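About Gullari

Gullari is a small workshop that tries out robot hands so that our customers don't have to buy four of them to find out which one they wanted. We test grippers, arms, wrist cameras and the controllers that tie them together, and we write up what we find in language a repair shop owner can read over lunch. If you've landed on this page because somebody forwarded you one of our comparison sheets, welcome, and please pull up a chair, because we do tend to go on a bit.

The company began with a favor. Ngân Lục, our founder, had spent years fixing office computers for a refurbishing outfit called Promoson, and one October her old manager called to ask whether a robot arm could take over some of the dull part of the job, pulling parts and putting them back. She said she'd look into it. She borrowed a bench, read 74 product sheets, and found that hardly any of them mentioned what happens when a fingertip has to go into a narrow space beside a circuit board. They gave payload and stroke and closing force, all useful things to know, and then they stopped.

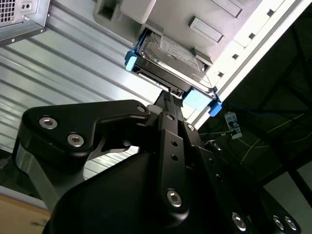 So she started keeping her own notes, and those notes are still the backbone of what we do. Every gripper that comes through our door gets the same 30 tasks in the same order, on the same kinds of ordinary equipment our customers handle. We write down how often each task was finished without help, how long it took, and what the operator muttered under their breath (we clean that part up before it goes out). The notebook for our first full year ran to 578 pages, and Ngân keeps it on the shelf by the kettle, where visitors are welcome to leaf through it.

Most of our customers refurbish or recycle computers, and a good many of the rest build test equipment. They come to us with very particular questions, and we like those best. Will this finger fit? Can the camera still see the part once the hand has closed in on it?

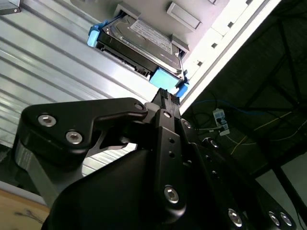 Fingertips are probably the subject we argue over most. Two hands with the same motor can behave like entirely different machines once you change what touches the work, and we will happily swap pads all afternoon to show a customer the difference. Drive bays are a favorite proving ground of ours, and black textured pads coming up under a drive carrier with light-blue plastic parts is a pretty typical sight at our benches. A bay like that leaves little room for a hand that comes in at the wrong angle, and we'd much sooner have a customer learn that here than on their own line.

We also compare the less glamorous pieces. Our controller trials have two nicknames, Tunda and Sosa, after the two test routines we use. Tunda is the slow one, all gentle approaches and small corrections, and it tells us how steady an arm is when it's barely moving. Sosa is the long one, run over and over until something drifts. A controller can do beautifully on one and poorly on the other, so we publish both results side by side and leave the choice to you.

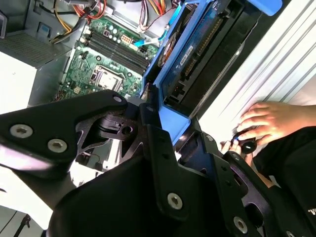

We don't sell grippers, and we don't take a commission from anyone who does. Manufacturers may send us hardware to try, and we return it when we're finished, along with the same write-up everybody else gets. Now and then a maker changes a finger or a bracket after reading one — that makes for a very good day around here.

If you'd like to come by, please do. Bring the part that's been giving you trouble, or a whole box of them, and leave yourself more time than you think you'll need. We'll put the coffee on and find you a spot at the bench.

Page last updated 2020-03-23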